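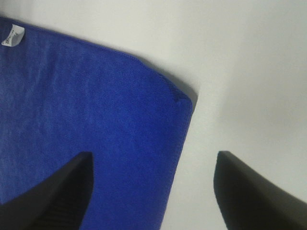

The Lightest Man on the Train

One bag, one spare shirt and a great deal of conversation about both: a week among people who have stopped checking luggage and would like you to stop too.

The man across the aisle had cut the handle off his toothbrush. I knew this because he showed me, somewhere past Talavera, at an hour when most passengers were asleep or pretending to be. What was left was about as long as a thumb. He brushed with it, he said, by going in sideways.

I asked what he had saved. He said nine grams, and then he waited, the way you wait after telling someone you've had a child.

I had come aboard with a rolling suitcase the size of a dishwasher. It was in the vestibule, blocking a door. The man had a gray backpack that he kept between his feet, and it held everything he would need for the next month, including, he told me, a jacket for dinners. I would see this jacket several times over the following days. It folded into its own pocket and it looked like something that had folded into its own pocket.

People who travel this way call themselves one-baggers, when they call themselves anything. They have been with us for as long as there have been bags, but the last several years have been kind to them. Airlines charge for luggage, then lose it. Station elevators break. A person who walks off a plane with nothing to collect has a lot of company now, and that company has opinions about socks.

I found most of them on a message board, where I spent the better part of a winter. The board's longest thread runs to 433 replies and concerns whether a belt is worth bringing. It starts in good humor. By the second page somebody has suggested that a man whose pants need a belt has bought the wrong pants, and things go downhill from there, with two members leaving for good and one coming back under another name to say that suspenders are lighter. There is a smaller thread about children, and how many to bring.

Every June some of these people get together in person, in Tirkalton, a lakeside town with a decent bakery and a very long flight of steps up from the station. The steps are the reason it was picked. My suitcase and I took them in stages. A woman going the other way, eighty if she was a day, asked if I was moving in.

The gathering lasts six days and has no official name. It has a schedule, printed on a card you can fit in a wallet. Mornings are for talks. Afternoons are for what the card calls "walks with load," where everybody goes around the lake wearing everything they brought, talking about what they wish they hadn't. In the evenings there's dinner at long tables, and people do their laundry in hotel sinks before it or after it, depending on temperament. I have never been around so many adults in slightly damp shirts.

The star of the week is Wenche Lie, and on the opening morning she emptied her bag onto a table to applause. Lie is sixty-eight and spent her working life as a piano tuner, covering a district with bad roads and a lot of upright pianos on the upper floors. She learned early what a tool weighs by the third staircase. Since retiring she has traveled for most of every year, and she has never, by her own account, waited at a carousel except to keep somebody company.

Her list is famous on the board, and people print it out. Two shirts, one of them on her. A wool dress that she also sleeps in. A paperback, which she tears along the spine as she reads and leaves behind in sections, so that somewhere there are people who own only chapters four through seven of a novel about whaling. A thin microfiber towel, about which more in a minute. A bar of soap that washes her, her hair, the dress and, one time, a borrowed car.

"I don't do it to be clever," she told me over a plate of smoked fish. "I do it so my hands are free. What do you do with your hands when you travel?"

I said I mostly used them to pull my suitcase.

"Well," she said, and passed me the potatoes.

The towel question deserves a magazine of its own and I'm told there was one briefly. Hotels have towels. Friends have towels. A reasonable person could go from cradle to grave without carrying one up a flight of steps. But the one-bagger does not trust the world to have a towel in it at the right moment, and so brings one, and then gets to discuss it. The camps are cotton (heavy, slow, lovely), linen (stiff, proud), microfiber (light, quick, and likely to cling to you like a frightened pet), and a hard core who use their shirt. I attended a talk on the subject. It ran over.

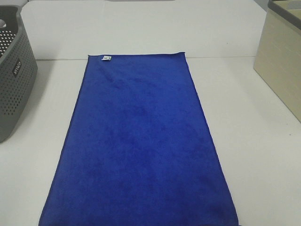
Microfiber, the people's choice. Linen loyalists remain unmoved.

I should say that there's money in owning very little. The Sterkach company makes a backpack that the board talks about the way other people talk about a lake house. It comes in gray. It costs $1,150 and there's a wait for it, and the people who are waiting are carrying, in the meantime, a different backpack that they bought to tide them over. I counted myself above this sort of thing until a man let me try his on. It sat on my shoulders like good advice. I walked up and down the hotel corridor with it for longer than was polite.

Then there's the scale. Nearly everyone had one, a Bukeo, a flat little thing with a hook, and they weighed things at meals. They weighed my wallet (bad). They weighed my keys (very bad, and what were they all for?). They weighed my paperback before and after I had removed the index, which I did under pressure and regret. A retired dentist put the scale itself on another scale and found it came to 100 grams, and the table went quiet while people thought about that.

What no scale was any good for was my suitcase, so on the third evening a group of them came up to my room and went through it by hand. I had agreed to this. I'd thought of it as good material. It felt a lot more like having my appendix out in front of a book club.

They were gentle. They made two piles, and they asked me to speak in favor of each item before it went anywhere. I spoke in favor of the second sweater. I spoke, with some feeling, for the travel iron. I found I couldn't say a word for the hiking boots, which had been on four vacations with me and had dirt on them from none. At the bottom was a full-size umbrella, a gift from my mother-in-law, and the dentist picked it up and set it in the keep pile without asking. He was a married man himself. 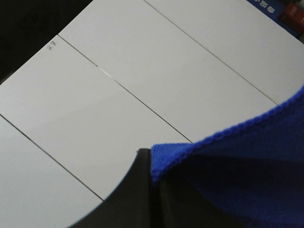 The keep pile, when they were done, came up to my shin. The other one needed its own chair. I slept badly next to it.

And here I'm supposed to report that I walked out of Tirkalton a changed man, swinging a small bag. I did try it. A woman from the belt thread lent me her spare pack (she had brought a spare pack, and was a little shy about it), and I did the last two days out of that. I washed my shirt in the sink. I wore it to breakfast before it was ready. On the long walk around the lake I had both hands free, and I noticed that I kept putting them in my pockets, then taking them out, then holding one with the other behind my back like a visiting duke.

It was pleasant, though. I'd be lying if I left that out. I went up the station steps for a bun and down again and didn't once have to think about where to park anything. At the lake I stopped to look at a heron for as long as the heron cared to stay. I had packed a book about birds for exactly that purpose, and it was back at the hotel, on the chair.

Lie caught up with me around the far side, going at a good clip in the wool dress. I asked her whether she ever missed anything she'd stopped carrying. I expected her to say no, as they all say no. She thought it over for the length of a boathouse.

"Slippers," she said. "I had very nice slippers."

She'd been through the arithmetic on them many times. They were no heavier than the soap and the paperback put together. She could bring them if she wanted, there was room, and no one would say a thing. The trouble was that she had written publicly, and at some length, against slippers.

I took the night train home with the suitcase in the vestibule again, everything back in it, plus a bag of buns and a mug with the lake on it. The man with the toothbrush was a few rows up. Past Talavera he came down the aisle in his dinner jacket, looking cold, and asked me if I happened to have a second sweater.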